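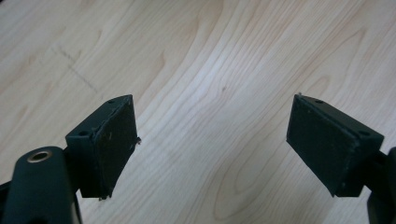

Reading order for a beginner in comparative mythology?

Asked by Malathi Devadiga

I would like to read seriously about myths this year, but I am a little lost. At school we learned only the stories of our own region, and later I read one thick book of Greek myths, 346 pages, and I forgot most of it in a month. Now I want to compare stories from different countries, for example the flood stories, or the hero who goes down to the land of the dead.

My question is: should I first read the old texts themselves, in translation, or first a modern book that explains the common patterns? I am afraid that if I read the theory first, I will see the same pattern everywhere. English is my third language, so very old-fashioned translations are hard for me. I can read for one hour in the evening, after 9 p.m.

3 answers

Huguette Morin

I would begin with the texts, but short ones. The descent of Inanna is a good start, and you can finish it in one or two evenings. After it read the Homeric Hymn to Demeter, and then Orpheus in Ovid. In these you have three visits to the underworld, and they do not agree with each other at all. In one the goddess goes down by her own decision, in another the girl is taken, and Orpheus goes for his wife and loses her again.

Write half a page after each one, before you open any commentary. Who goes down, who stays behind, what must be paid. When you read a theory book later, you will have your own notes to argue with – this helped me very much when I started.

For the floods, read tablet XI of Gilgamesh, then Genesis 6 to 9, then Deucalion in the first book of Ovid. Please choose prose translations made after 2000 if you can find them, the language is much easier. Look also for an edition with notes at the bottom of the page. Notes at the end of the book are tiring in the evening. 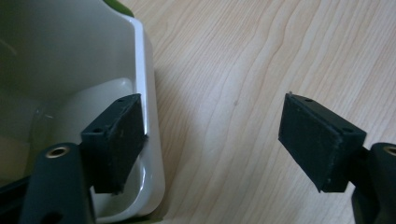
Tabletop with a white plastic container at the left.

Kultstead

just read Campbell, everybody starts there. The Hero with a Thousand Faces. skip the dream parts if they bore you

Prokunus

I do not fully agree with the answer before mine. Campbell is a pleasure to read, but he takes small pieces from many peoples and puts them in one line, and a beginner cannot see what was left out. I would keep him for the second half of the year.

One addition to Huguette's list: take one tradition and stay in it for some weeks. I did this with the Norse material, the Prose Edda first and the poems after. When you know one house well, it is easier to visit the others.

Comment from Malathi Devadiga: Thank you to all. I found Inanna in the library and will begin with her. Is the Prose Edda difficult with the names?

Comment from Prokunus: Yes, the names are many. Keep a list on paper inside the cover.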